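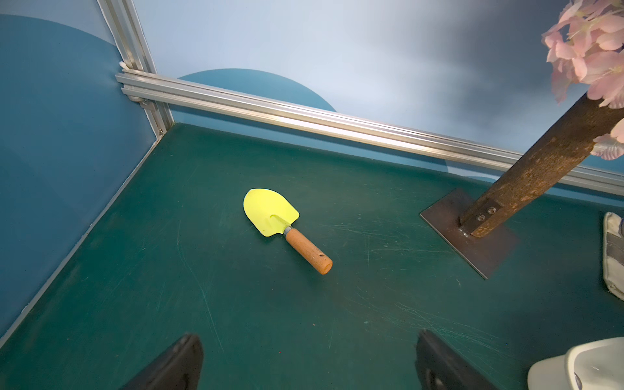
Packing hall news: the two arms at Drodard

Since June our kitting team at the Drodard site has worked with a pair of robot arms. They are now learning the garden sets, the small ones with a trowel, a work glove and a portion of hex nuts for assembling the planter. Many colleagues from the office asked me what has changed for the people in the hall, so I went down and spent a morning there.

The hall must prepare up to 800 sets in one shift. Before, each packer did all of it by hand, and the nuts were the part that everybody disliked. They are small, they roll, and after some hours the fingers hurt. Now the nuts go to the arms for practice, and two packers have moved to checking and to the returns desk.

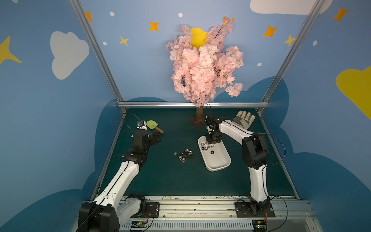

What the packers say

Ilídio Cardoso has packed for Abreu and later for us, and he was not very happy in the first weeks. "I was faster than the arms, and I am still faster," he told me. "But I do not go home with sore hands." His worry is the rota. With fewer people on the line it is harder to change a shift with a colleague, and he would like the planning office to look at this before the summer orders.

The trowel remains the difficult piece. The handle is round and the blade has a raised ridge, so the two grippers need to come at it from the right sides. Virnent, who supplied the arms, will send a trainer again, and four packers have put their names down for the course. It takes place in paid hours — this was asked several times.

Order 3509 is the first that will include sets from the arms. All of these will still be checked by a person.
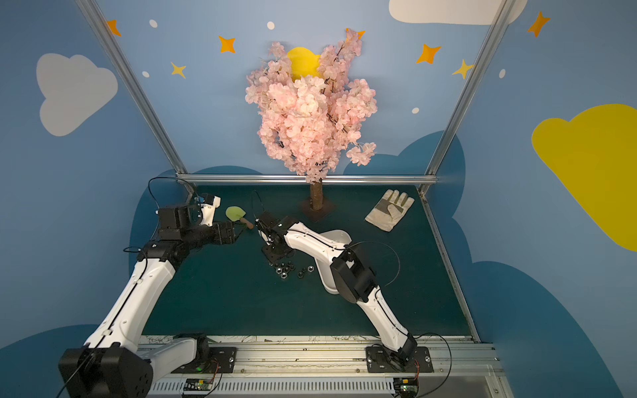

Text: Dennis Mussa, Jasivora internal news

Questions about the course or the rota can be left in the box beside the hall entrance, or you can call me on extension 189.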